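Drove up to the Brukbridge open house on Friday, August 27, 2021, mostly because Abilio Villanueva had been bugging me to come see his gripper benches since last November. I'm so glad I went! Free parking, decent coffee, and a line of people at the front desk who all seemed to know each other from some forum I've never heard of.

The first hall was vendors. Carretero had a controller demo with a big touch screen (pretty, but kind of slow when I poked at it), and Flurnby was handing out a cable guide kit that I took two of and will probably never install. I spent maybe five minutes in there and then went looking for the back room, where the small two-arm setups were.

Abilio's bench was the one I stayed at longest. He's been comparing finger styles for little tabletop jobs, the kind where you pick up something light and put it in a cup, and he'd kept it simple: dark mat, curtain behind, play food to grab. He's logged 1,000 picks this summer, 200 of them with the fingers he calls the Stidside set, and he'd talk your ear off about every one of them if you let him. I let him.

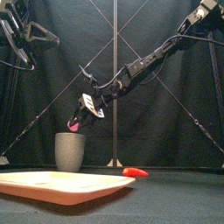 Over the cup with the pink piece, and then the wrist camera's view with the red chili pepper on the mat. 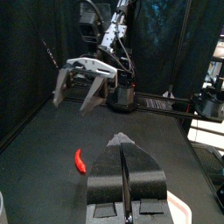
What I wanted to know was whether the wrist camera is worth the trouble. At home I run one fixed camera off to the side, and I'm always guessing how far my fingers are above things. Abilio's take is that you want both. The side camera is great for checking that you're over the cup, he said, but for the last bit of a grab he goes by the wrist view, even though the gripper blocks a good chunk of it. He tried 4 mounting angles before he settled on one, and he still isn't thrilled with it.

We also got into cables, naturally. Mine snag constantly, and he told me to leave a bigger loop at the wrist than looks right and quit zip-tying everything so tight (guilty!). I asked what his softer finger pads cost him in wear and he just laughed and pointed at a coffee can under the bench.

I missed the afternoon talk on force sensing, which I'm a little sore about, but there's supposed to be a handout. If anybody grabbed an extra, please send it my way. I've already ordered a second camera, and I'm clearing off half the workbench this weekend.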